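New desk corner, day one! I have wanted a white desk on a herringbone floor since I was in school and I am so happy.

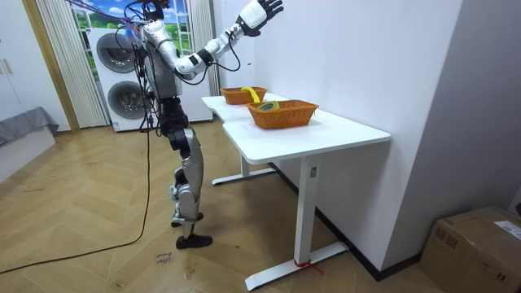 White desk, wicker baskets, one banana.

The rounded corners are my favorite part. I had 7 bruises off the old Westerberg table (yes, I kept track), so goodbye to that!

Baskets were $6 each at Toltetti. I went in for lamp bulbs. Love that orangey brown on all the white.

Signe Lunde says fruit doesn't belong on a desk. Signe, I eat so much more of it when it's right there!!

Next up: something for that wall. Maybe a Skivwood shelf, maybe just a big print. Send ideas!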